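Subject: Re: [shared-shop-arms] wrench sorting, grip height and glare
From: Josué Toledo
To: shared-shop-arms list
Date: 11 January 2018

Marjan Esfahani wrote:
> Two questions before I copy your setup at our place.
> 1. Are you gripping the wrenches by the head or by the shaft?
> 2. Do the wrist cameras cope with chrome? Ours gave up on
> anything shiny in December and I went back to plastic parts.
> Also, what does the whole bench look like now? The last thing
> I saw was Saeed's drawing.

Marjan,

Shaft, for both arms. I tried the head first and dropped that idea. The jaws on our open ends differ too much from one wrench to the next, and the rounded faces gave the fingers very little flat to hold. The shaft is close to the same shape on all of them.

On the chrome, yes and no. The mat helps. It is scratched up and I was going to replace it, but the scratches are fine and pale and the edge finder ignores them. The trouble is the lamp. When a wrench lies so that the light hits the flat near the neck, the stamp washes out and the size reader returns nothing.

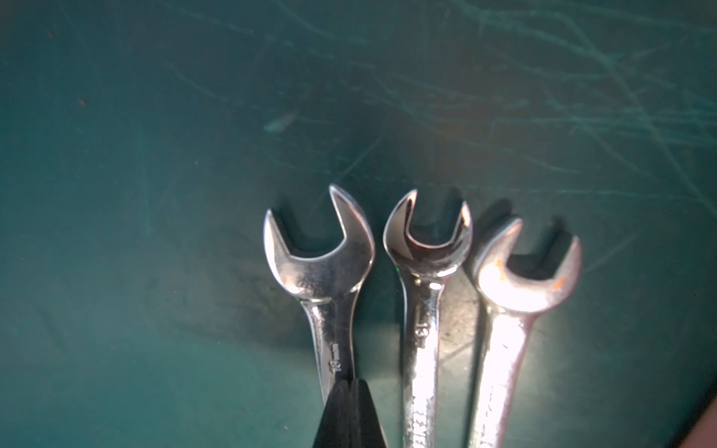

Wrist view over the mat. 13mm stamp readable on the left wrench, the one on the right mostly glare.

I have 361 wrist stills labeled so far and most of the bad reads are glare of that kind. Firouzeh wants to put a diffuser over the lamp. I would like to try moving the lamp first, which costs nothing. If a read fails now, the script turns the wrist a little and tries again, up to three times, then skips the piece and writes a line to the log.

The bin is harder than the mat. The plastic is glossy and throws back a hot spot of its own, and the walls leave little room for the fingers to open.

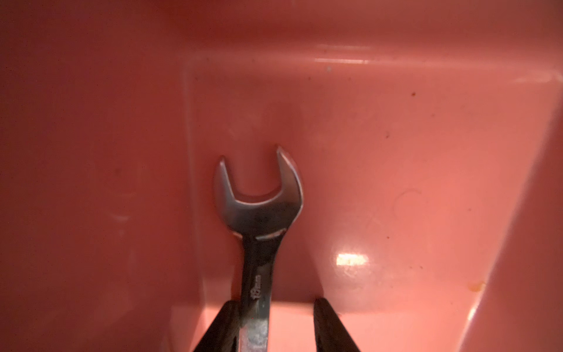
Reading time: 2 min

With the wrench upright and the grip low on the shaft, the stamp stays clear of the fingers, and 18mm reads fine from there. If you grip higher you cover the number. I set the grip height by hand in the config file (grip_z, currently 60) and it is the first thing you should change if your bin is deeper than ours.

Close the fingers slowly. At full speed they push a wrench over before they hold it.

As for the bench, Saeed's drawing is out of date. Both arms are now on the front rail, one at each end, and the tray sits in the middle of the table where either one can get to it. The boards are on the front rail too, below the arm bases. I still want covers on those. The wires are thin and I have caught them with a sleeve more than once.

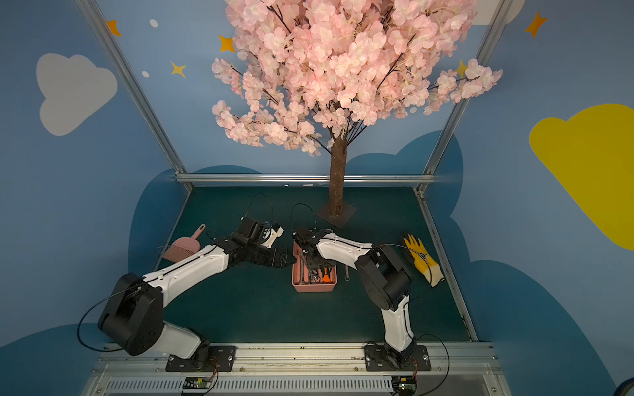
Current layout, both arms at the tray.

The pliers go in with the wrenches for the mixed test. The size reader has to learn to leave them alone, and it does not do that yet.

If you build the same thing, run the arm cables before you bolt the mounting plates down. I did it the other way and had to take the right side apart again.

The config and the retry script are in the Tatel folder, revision 843. Nasrin has the rail cut list, so write to her for that.

Josué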